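**Tistura Seed Library to Reopen in August With Expanded Collection**

The Tistura Seed Library will reopen to members in August after a four-month closure for inventory and shelving work, the library's board announced. The collection now holds 714 varieties of vegetables, herbs and flowers, up from just over 500 when the doors closed in the spring. Borrowing rules have been revised, and a new section for ornamental and climbing plants will be open to all cardholders from the first morning.

Founded as a single cabinet in the Bindow Public Library, the seed library lends packets to residents of the town and surrounding townships. Members take seed in spring, grow it out, and are asked to return a portion of what they save in the fall. Membership remains free. Roughly 3000 households hold a card, according to the board's annual statement.

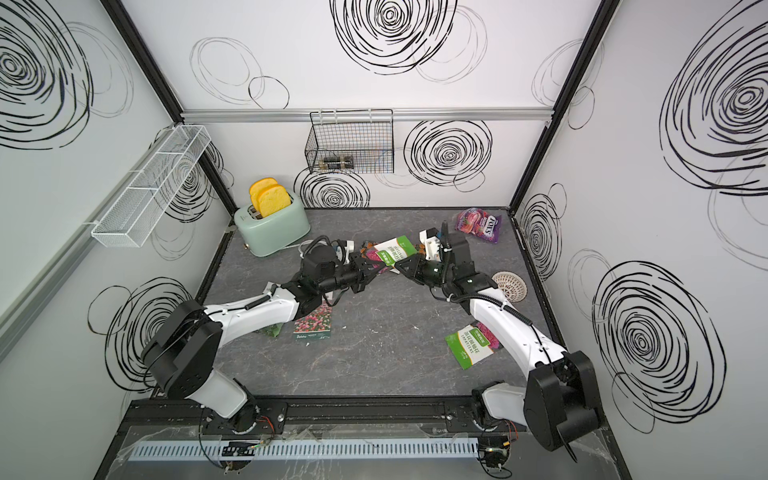
The new section was proposed two years ago by Napaporn Ratanaporn, the library's collections manager, following repeated requests from gardeners who wished to grow plants that the library did not carry. Until now the collection was weighted heavily toward beans, tomatoes and squash suited to the short local season. Flowers were kept in a shoebox at the front desk and were often gone by early April. Under the revised plan, donated commercial packets, such as the white one with a green banner and a pink floral picture on its side, will be accepted for the flower shelves alongside seed saved by members. Unopened packets must carry a legible variety name. Those with no packing date will be germination-tested before they are lent.

"The purpose of the collection is use," Ms. Ratanaporn said in a written statement. "A variety that remains in the drawer for six years has been stored, and that is a different service from the one we offer."

Testing will be carried out at the Festidov Agricultural Station, which has agreed to process up to 200 samples a year at no charge to the library. Oksana Panasiuk, who heads the station's seed laboratory, will oversee the work. Results will be printed on each packet's lending card in place of the colored dots used in the past, which members had found difficult to read. Any lot that falls below half germination will be withdrawn from lending and offered to the Bindow schools for classroom use.

The revised borrowing rules are as follows:

- Each card may be used for up to 12 packets per season, an increase from eight.
- Squash, gourds and cucumbers may be borrowed by any member, but seed from these plants will be accepted as a return only if the flowers were pollinated by hand or the plants were grown in isolation.
- Returned seed must be fully dry and labeled with the variety name, the year and the township where it was grown.
- Members who have had a crop failure are asked to report it on the return form. No penalty applies. 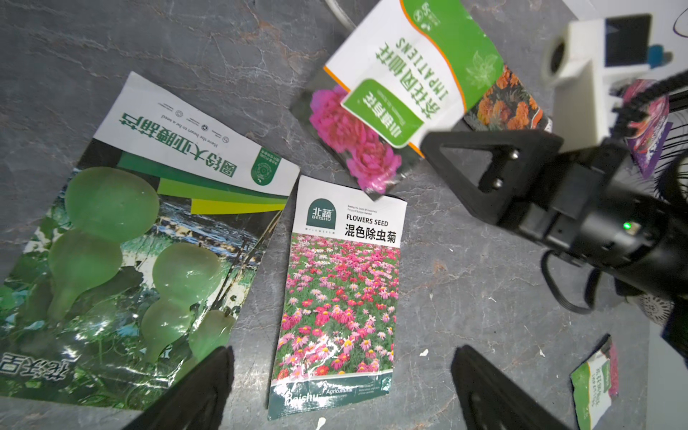
The rule on hand pollination drew the most comment during the public review period held in the spring. Several members objected that the requirement would discourage beginners. Boonsong Prasertsri, who chairs the board, said that the change had become necessary after two seasons in which returned squash seed produced plants unlike the parent variety. The library will hold evening classes on the technique in the Sombatkul Room at 6:30 p.m. during the first two weeks after reopening, and places may be reserved at the front desk.

The board also confirmed a change in staffing. Slavica Ristić, who has managed the front desk since the collection moved out of its original cabinet, will become outreach coordinator, with responsibility for school visits and the winter lecture series. Tania Begum will take over the desk and the returns process. Saturday hours have been dropped from the schedule and replaced by a second evening opening, following a survey of cardholders.

Funding for the shelving and the climate-controlled cabinet came from the township's small projects fund and from the proceeds of last year's plant sale. The board stated that no increase in the library's annual operating request is expected for the coming year.

Members holding seed borrowed before the closure may return it under the earlier rules until the end of October. Return forms are available at the library entrance and at the Festidov station's public counter.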